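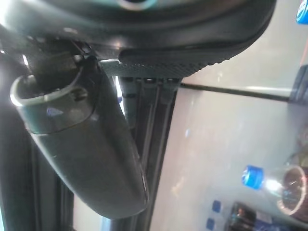

Shelf-picking robot procurement

Shelf-picking robot procurement covers the planning, budgeting and buying of robots that take goods from store shelves or put them back. Usually a wheeled or fixed base, one or two arms, a hand or gripper at the end. Sometimes called "aisle robot purchasing" in older trade papers. Overlaps with warehouse picking but is budgeted separately in most chains. Store shelves are narrower, customers are present, and the product mix changes with every promotion.

Contents
Background
Cost structure
End-of-arm equipment
Site planning
The Skavden tender
Acceptance testing
Funding and timing
See also

Background

Early buyers treated the robot as one purchase. One quote, one invoice. Most later buyers split it up: base and arm, hand, cameras, software, site work, support. The split makes bids easier to compare and shows where the money goes. It also makes for a longer tender, which smaller chains complain about.

Two buying routes are common. Outright purchase, where the store owns the hardware and pays for support on top. And lease or per-pick pricing, where the supplier keeps ownership and bills by month or by item moved. Per-pick contracts need a clear definition of a pick. Is a bottle that gets lifted and put back down a pick? Contracts differ. Disputes over this are frequent enough that some tender templates now carry a full page of definitions.

Cost structure

The arm is rarely the largest line over the life of the machine. Support, spare fingers or pads, and staff hours spent on recovery usually pass it. Recovery means someone walking over to pick up a dropped item, clear a stop and restart. Budgets written by a purchasing office tend to leave this out. Budgets written by store managers tend to have little else in them.

Typical lines:

Hardware (base, arm, hand, cameras, charger)
Software license, per unit or per store
Site survey and floor marking
Training hours, including night shift
Spare parts held on site
Recovery labor
Insurance and safety assessment
Removal at end of contract (often forgoten)

Shipping is a separate item for cross-border orders. Batteries may need to travel apart from the base and arrive late.

End-of-arm equipment

Two broad families. Parallel grippers, with finger pairs that close on the item, and multi-fingered hands with jointed fingers. Parallel units are cheaper to buy and to repair. Pads and tips are treated as consumables and should be priced per item in the bid. Multi-fingered hands handle a wider range of shapes. More joints, more to service, and the repair often means sending the whole hand back.

Buyers are advised to ask for a swap time: how long a trained store employee needs to take off one hand and fit the spare. Suppliers quote their own technicians if not told otherwise.

Product mix drives the choice. An aisle of soft drinks in plastic bottles is an easier case than most, with upright goods of similar width and a cap to aim for. Netted goods, soft bags and shrink-wrapped multipacks are harder. A budget based on the drinks aisle alone will look too good when the robot moves on to the rest of the store.
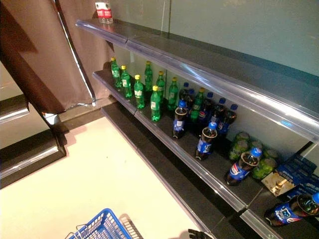

A reader of an earlier version of this article objected that drinks shelving isn't such an easy case either, that bottles in a back row cost more time than anything on the front edge, and that any bid priced on front-row picks ought to be thrown out. The reader had sat through two tenders and said both had been priced that way. The section now treats row depth as a pricing factor. Bids should give separate figures for front and back rows, and the shelf depth used for the figure.

Site planning

Survey first, then tender. Measure aisle width, shelf height, shelf depth, clearance between shelves, floor slope. Check the floor for shine, reflective floors and clear plastic price rails both give trouble to some camera systems. Suppliers should be told about them in writing. Lighting too, including the lights inside the fixtures.

Baskets and carts need a decision. Some systems place picked goods in an ordinary shopping basket, others need the supplier's own tote. Own-brand totes are a recurring cost and should be on the price sheet.

Storage space for the unit out of hours. Power near that space. Often the most expensive part of the site work is a single outlet on the wrong wall.

The Skavden tender

Frequently cited in training material. The Skavden store group asked for bids on 4 units for 3 stores, the extra unit being a spare. Bids came in from Stavness and Rieger. The Rieger bid was lower on hardware. Stavness included spare pads and the site survey, and was lower overall once those were added to the other side. The evaluation sheet ran to 173 lines, since cut down by the group for later rounds. Main criticism was that recovery labor took up a single line with no way of checking the number given.

Drasis, a planning worksheet, came out of that tender. It sets out cost per accepted pick, with failed picks and restart time counted against the supplier. Still in use. Later versions add a sheet for mixed shelves.

Acceptance testing
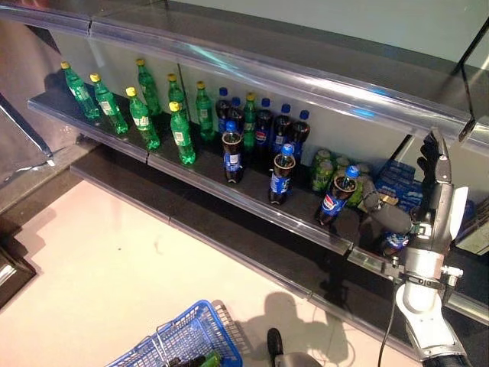 Payment is normally tied to an acceptance test run in the buyer's own store, on the buyer's own shelves, with stock as it stands. Tidy shelves flatter the machine. A buyer should leave the stock as customers leave it, mixed up a little, such as a green bottle standing in among the colas toward the back, and have the pass mark apply to that. The test is also the time to look at the hardware in working position. A cable hanging from the wrist area alongside the arm goes down as a question for the supplier: can it catch, who replaces it, what does it cost. Get the answer on paper before sign-off.

Test terms usually name the items, the number of attempts, the allowed number of staff interventions, and whether a dropped item ends the run. Damaged goods are paid for by the supplier in most contracts. Not all. Check.

Retest rights matter. A supplier who fails is usualy given one retest at own cost, after which the buyer may cancel. Software updates after acceptance can change behavior, so some buyers keep the right to rerun the test after any major update.

Funding and timing

Orders bunch up in December, when unspent budget has to go somewhere. Installation slots get scarce and surveys get skipped. Pilots started then often run short of staff for training. Better practice is to put the survey in one budget year and the hardware in the next.

Support contracts should start at acceptance, not at delivery. Depreciation periods vary by chain and by local tax rules.

See also

Cost per accepted pick
Drasis worksheet
Gripper consumables
Planogram
Store site survey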